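Komparsen und Kleindarsteller für Liebeskomödie „Drarkov“ gesucht

Liebe Filmfreundinnen und Filmfreunde, liebe Neugierige, liebe alle, die immer schon einmal durch ein Bild laufen wollten, 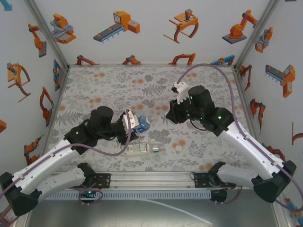 im November drehen wir mit der Inoven Filmproduktion unseren zweiten Kinofilm, und dafür brauchen wir wieder viele Gesichter, junge wie alte! Regie führt Védís Bundgaard, das Drehbuch hat sie zusammen mit Riet Van Acker geschrieben. Erzählt wird von einer Hochzeitskapelle, die am falschen Tag im falschen Dorf ankommt und dort einfach trotzdem aufspielt (mehr wird noch nicht verraten, auch wenn es uns wirklich schwerfällt).

Gesucht werden Hochzeitsgäste zwischen 18 und 80 Jahren, außerdem sieben Kleindarsteller mit jeweils ein paar Sätzen Text. Wer Akkordeon, Klarinette oder Tuba spielt, schreibt das bitte unbedingt dazu, auch wenn das Instrument seit Jahren auf dem Dachboden liegt. Schauspielerfahrung ist schön, wird aber nicht vorausgesetzt. Beim letzten Film haben sich 728 Leute bei uns gemeldet, und wir haben wirklich jede Zuschrift gelesen, manche sogar zweimal.

Gedreht wird an mehreren Wochenenden in Eneck und Umgebung, die große Tanzszene auch bis in die Nacht hinein. Bringt also Geduld, bequeme Schuhe für die Pausen und gern etwas zum Lesen mit. Für Essen und warme Getränke sorgen wir, die Gage wird pro Drehtag gezahlt, Fahrtkosten innerhalb der Region übernehmen wir nach Absprache.

Bitte schickt uns zwei aktuelle Fotos ohne Filter, Körper- und Konfektionsgröße und ein paar Zeilen über euch an das Castingbüro Yazdani, Stichwort „Kapelle“. Paare, Geschwister und ganze Stammtische dürfen sich gern gemeinsam bewerben.

Wir freuen uns sehr auf euch!

Euer Castingteam
Stand: 2.5.21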